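Joints, Slabs and Water: Didier Marty on Sidewalk Maintenance

Interview by Lucienne Picard
2025-01-04

Didier Marty has worked on pavement condition for most of his career, first as a site inspector in Presau and now as the author of the maintenance schedule used in the Bulitbridge district. His field is the concrete sidewalk, which he treats as a drainage problem first and a structural one second.

"The load on a sidewalk is small," he said when we met to go over the schedule. "A person weighs nothing to a slab. Delivery trucks that climb the curb are another matter, but if you set those aside, the slab fails from underneath. Water gets in at the joint, carries the fines out of the base, and you have a void. The concrete spans it for a while and then it cracks."

Marty separates joints into two groups for inspection. Contraction joints are cut or tooled into the slab so that shrinkage cracks form where the crew wants them. Isolation joints run the full depth and keep the slab clear of building walls, utility covers and the footings of street furniture. The Bulitbridge schedule lists them on separate sheets because the repairs differ.

"A contraction joint with a tight crack under it is doing its job. I tell inspectors to write it down and keep walking. An isolation joint that has gone hard is a defect, even when it looks clean. The filler has to compress. Once it stops compressing, the slab pushes on whatever is next to it."

He is less concerned with surface color. Mottling comes from curing conditions, aggregate near the surface, old gum and ordinary dirt, and he considers it a poor guide to condition. Inspectors new to the work tend to overreport it.
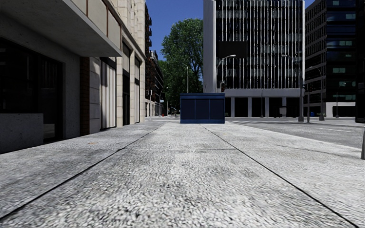 Cracks and how to log them

The schedule asks for three things when a crack is logged: width, vertical offset, and whether it meets a joint. Length is recorded only when the crack crosses from one slab to the next.

"Width is what everyone measures, and it matters less than offset," Marty said. "A hairline that wanders across a panel with both sides level can stay that way for years. If one side has dropped, something has moved below, and it will move again."

Grinding is permitted on small offsets. Marty dislikes it on slabs near driveways, where the section is already thin after earlier repairs, and he asks crews to core the slab before a second grind. The Presau crews did not core in his time there. Several blocks had to be replaced as a result, a cost he still brings up.

Sealant is the other running argument. Bulitbridge tried a hot-poured product on Jurnell Street and a cold silicone on Trummer Street, installed in the same May under the same contract. A total of 500 joints were treated. At the first inspection, 94 had lost bond on at least one face.

"People wanted to know which product won. The failures followed the preparation. Where the crew had sawed and blown out the joint, both held. Where they had gone over the old sealant, neither did. I would not pick a product on the basis of that trial."

I asked whether the result had changed the contract language. It had. The saw cut is now a separate pay item, so it cannot be absorbed into the price of the sealant and skipped.

The wall line

The strip where pavement meets a building gets its own section in the schedule, and Marty considers it the most neglected part of any block. Runoff from a tall facade lands in a narrow band at the base. If the slab has settled toward the building, the water stays there.

"The cross slope should be 2 percent, falling to the curb. Put a level on an old block and you will find places where it falls the other way. The owner sees staining on the wall and calls a painter."

Profiled walls add a complication, he said, because grooves concentrate the flow and deliver it to the same points on the slab in every storm. He has inspectors look at the joint directly below each groove before they look at anything else along the wall. Vertical streaking higher up is worth a note on the sheet, although he will not accept it as evidence of a leak without a hose test.

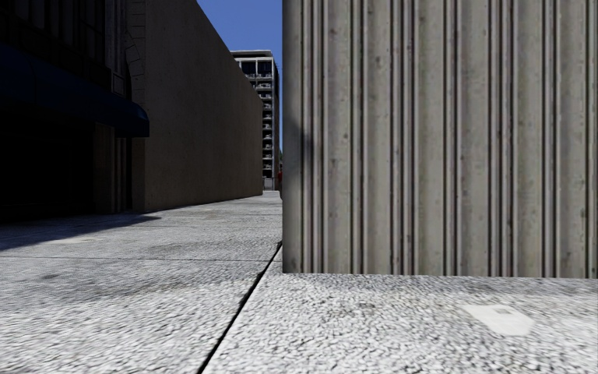

Ribbed wall panels with vertical streaks on the flat bands, above speckled pavement.

Responsibility at the wall line is split. In Bulitbridge the district owns the slab and the property owner owns the flashing, and the isolation joint between them belongs to whoever disturbed it last. Marty has asked for that clause to be rewritten and expects to ask again.

"It takes an hour to reseal that joint," he said. "Finding out who pays for the hour takes 2 months."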